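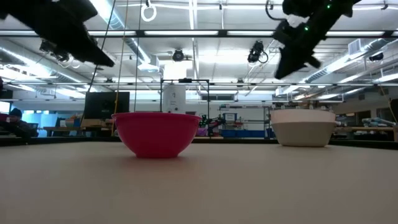
Budgeting a second two-arm tabletop station: what did you forget?

Forum: Purchasing and Planning

shimstock
I have to turn in an equipment request by the end of March for a second bimanual station. The tasks are tabletop handling of rigid tableware, mostly bowls: pick, nest, unnest, pass from one arm to the other. The arms are already decided, same model as the first station, and the price on those is fixed. What I need is a sane budget for everything that is not an arm.

Current line items:

Fingers and finger spares
Table and mounting
Cables, strain relief, cable support
Emergency stop circuit and enclosures
Controller PC
Lighting
Power and network drops
Bowls and other test objects
Shipping
Contingency

The quote from Janum for the table, uprights and mounting plates came in at $2,682 before freight. It looks high to me for what it is. Everything else I am pricing piece by piece. Which lines are missing, and which ones am I likely to underprice?

lowbay_ed2
Missing: spare parts for the wrist and the gripper drive. Fingers are not the only thing that wears. If both stations run the same model you can share one spares kit, so put it in as a shared line and say so. Reviewers like shared lines.

Also missing: floor space. If your group gets charged internally for area, a second station is a recurring cost and should be listed as one.

I would not fight the Janum number. We tried building our own table out of extrusion and panel. Material was cheap. The hours were not, and we ended up re-squaring it twice because the arm bases had shifted relative to each other. Every shift means a new calibration.

crosshead
Disagree on the table. A request that pays an outside shop for a flat surface and some uprights is going to get questioned, and it should be. Buy a stock bench from Zukholm, have your own shop drill the plates, and dowel-pin the bases so they can't move. The drilling is a short job. The part of the Janum quote that is worth money is the machining on the plates, and you can ask them to quote the plates alone.

shimstock
I hadn't thought of asking for plates alone. Sending that today. Is the Zukholm top flat enough? We had trouble on the first station with a bowl foot rocking at one end of the table.

crosshead
Flat enough for bowls. I would not use it for insertion work. Check what the foot of the bowl looks like before you blame the table. Ceramic feet are often ground unevenly, and a bowl will rock on a surface plate if the foot ring is bad.

lowbay_ed2
Flatness isn't the issue, stiffness is. Two arms decelerating on the same bench will move it. Pins hold the base to the plate. They do nothing for the legs. If you go with a stock bench, budget for floor anchors or ballast, and then compare the totals again.

crosshead
That depends on payload and speed. For bowls at teleop speed with light arms, leveling feet and a lower shelf loaded with the power supplies have been sufficient for us. I agree it would not be sufficient for fast scripted motion.

fixed_asset
From the purchasing side, a few notes.

Split the request into capital and consumable before someone does it for you. Our threshold catches arms, controllers and the table. Fingers, cables, test objects and lights fall below it and come out of a different account. If you bundle them, the whole thing goes through the slower process.

Put a lead time next to every line. Sternent quoted us 16 weeks on finger sets with custom pads. The arms arrived long before the fingers and sat in their crates. The request should show the longest lead item first, with its order date, and everything else scheduled from that.

Get the quote validity in writing. A quote that expires before your approval date is a wasted quote.

shimstock
Useful, thank you. The Sternent lead time is the sort of thing I was after. Were those standard fingers with custom pads, or custom all the way through?

fixed_asset
Standard body, custom pad compound. Standard pads were stocked.

grayload
On fingers: decide the shape before you decide the quantity. Narrow pointed tips get inside the top of a nested stack and can separate two rims. Broad tips hold a single bowl wall better and slip less on a glazed surface, but they will not go into the gap between rims. We run one of each on some tasks and matched pairs on others. Price both types. It costs less than finding out afterward that your unnesting task is waiting on a purchase order.

Pads are a consumable. Track them by hours of operation. We log pad hours in the same sheet as the operator sessions, and it has made the yearly estimate much easier to defend. 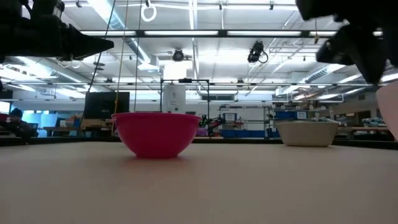

pinion_88
What should be set aside for the bowls themselves?

grayload
We set aside $600 a year for test objects, on the consumable account. That covers breakage, a range of rim and foot shapes, and buying duplicates when a pattern gets discontinued. The last part matters more than breakage. If you need repeatability across two stations, buy both sets in one order and store the extras together.

pinion_88
That seems like a lot for tableware. We get ours from a restaurant supply closeout and spend a fraction of it.

grayload
You can, if any bowl will do. If a test is defined on one specific bowl and the closeout is gone, you redo the baseline. An operator's time on a repeated baseline exceeds the bowl budget quickly. For general practice objects, closeout is fine and we do the same.

lowbay_ed2
Agree with grayload on duplicates. I'd add a mix of wall profiles: straight taper, strong inward curve toward the foot, thin rim, rolled rim. They load the fingers differently. A rolled rim gives the fingertip something to catch. A thin smooth rim relies on pad friction alone. Two bowls that look interchangeable in a catalog may not be interchangeable for the gripper.

shimstock
Adding a line for duplicates. What about lighting? The existing room has good overhead fixtures, and I was going to put in a small number and move on.

crosshead
Put in zero and use what you have until something fails. People overspend on this line.

grayload
I would not put in zero. Strong overhead sources give you highlights on glazed surfaces, and those move as the bowl moves. If your perception is at all sensitive to that, you need diffusion over the table or you need to be able to turn down one bank at a time. Diffuser sheet is cheap. Getting an electrician to separate the circuits is not, and the electrician has to be in the facilities request, which at our site closes before the equipment request does.

crosshead
Fine, diffuser sheet. My objection is to buying new fixtures.

fixed_asset
Second the point on facilities deadlines. Same applies to power drops and network. Check whether your site bills those as a transfer or wants a purchase order. Mine wants a transfer, and a purchase order for a transfer item gets bounced with no explanation.

pinion_88
Cable support. If you're hanging cables from above, price the overhead attachment as well as the cable. We had a rail up there already and assumed we could clip to it. The building group wanted a load statement before anything was attached. It took a while, and we ended up running along the back edge of the table, which needed longer cables than the ones we had bought.

shimstock
How much slack did you allow in the end?

pinion_88
Enough for full reach with the wrist at its worst rotation, plus a service loop at the base. Measure it with string on your first station. Do not take it off the drawing. The drawing has the arm in its home pose.

lowbay_ed2
One more on spares. The Nwachukwu kit for our gripper drives covers three failures of the most common kind. We used it faster than planned in the first year, mostly operators driving fingertips into the table while learning, and hardly touched the second kit. If your operators are already trained on the first station, you may get by with one kit for both. If you are hiring for the second station, order two.

shimstock
We're hiring one operator. I will put in two kits and let them cut one.

fixed_asset
Don't submit a line you expect to lose. Submit one kit and put the second under contingency with the reason stated. It reads better, and you keep the money if the kit turns out not to be needed.

crosshead
I've had contingency removed entirely more than once. At my site a named line survives and a percentage doesn't. Ask whoever got equipment approved last cycle which way yours goes.

shimstock
Asked. Named lines survive here, contingency is capped. Two kits then, as named lines.

Janum also came back on plates alone. More than half of the original quote was the bench and the uprights, so crosshead was right about where the money is. The bench plus anchors plus our shop's hours still comes out lower, although by less than I expected once the shop rate was in. Freight on the Zukholm bench is a separate number and I won't have it until Thursday.

lowbay_ed2
Ask whether that freight includes a liftgate.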